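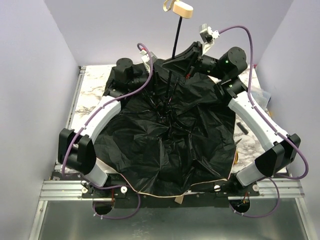 Koech, April

Erasto Makori wrote:

> Do the two of you close the canopy before you gather it, or gather it first? I get a lump at the hem every time and the strap won't go over it. The runner on mine also sticks short of the catch.
>
> Erasto

Erasto,

Runner first. As long as the ribs are spread, the panels have nothing to lie against, and the fabric bunches in the center as in the photo at the top: black canopy, partly open, light trim on the lower hem.

Sequence I use:

1. Hold the shaft near the handle, hem toward you.
2. Draw the runner down until the catch clicks.
3. Pull each panel out flat between its ribs.
4. Wrap all panels in one direction, then fasten.

Step 3 is where the lump goes away. Work along the hem, with the trim as a guide. If one edge sits higher than its neighbor, that panel is folded under itself.

On the sticking runner: wipe the shaft with a dry cloth before trying any oil. Oil marks the fabric. If it still stops short, look for a rib bent at the joint. Skillwood sells replacement ribs in packs of 6, but measure yours before ordering. Mine came 7 mm too long.

Cristóvão Pinheiro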